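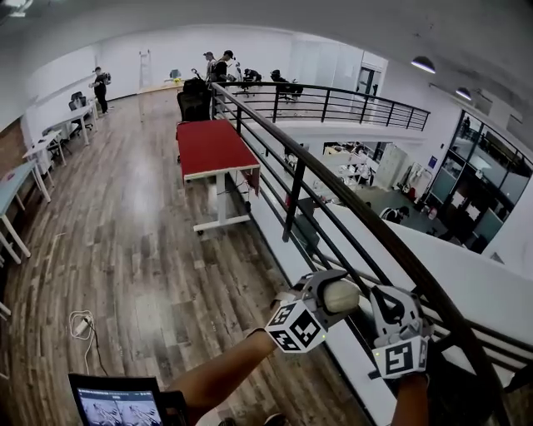 Can a machine do the household chores yet?

A few of them, slowly, and only when the room is set up to suit it. Folding a towel or clearing a table still takes a robot far longer than a person.

Ludgate was founded to narrow that gap. We study ordinary handling work at home and on the shop floor – picking up, holding, passing, putting away – and we report what machines can and cannot be trusted with. Our staff record each task by hand, using hand-held grippers, before any robot attempts it. A chore enters our program after 50 recordings and is reviewed again at 300. 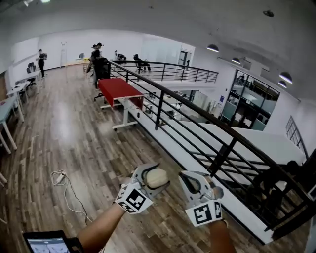

Gripper work on the mezzanine walkway, with a round object held in the left jaws.

The company is led by Precious Gumede, Director, and Gerrit Mabuza, Head of Trials. Lerato Nkuna oversees our shop-floor studies with Tristham, which cover bin sorting and shelf stocking. Soft and round items remain difficult in both settings, and we do not expect unattended kitchen work in the near term.

Trial summaries are published each February. Requests for copies may be addressed to Siyabonga Mathebula at the Ludgate office.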